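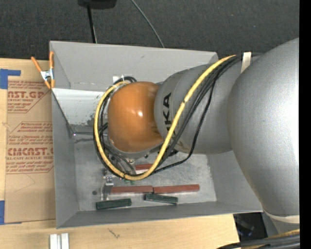

Robot arm over the gray bin, November

Up at 5:30 because I couldn't sleep, and for once it was excitement and no worry at all. Today was my platelet appointment! I've given whole blood plenty of times, but this was my first time on the machine, and I want to get it down while it's fresh.

The center is out past the Bemero building, a 26 minute drive with every light against me. I ate a huge breakfast like the leaflet said (eggs, toast, two bananas) and drank so much water I had to stop at the gas station on Cevora Street. Worth it. The nurse found the vein on the first try and I barely felt it.

Then you just lie there! Warm blanket, a movie, a squeeze of the foam ball now and then. My lips got tingly halfway through, so they gave me chewable calcium tablets, orange flavor, chalky but fine, and the tingling went away. The worst part was an itchy nose and no free hand.

I asked a hundred questions. The one that stuck with me is how short a time platelets keep, just days, so they always need more people coming in. I had no idea. A lot of them go to people having cancer treatment, which made me think of Grandma's year in the hospital, and I got a bit weepy into my apple juice.

Home by noon, tired in a good way. Soup, a nap, no lifting with the left arm. I've already signed up for January, and I'm going to ask at work whether anyone wants to ride along with me. Need to buy more bananas.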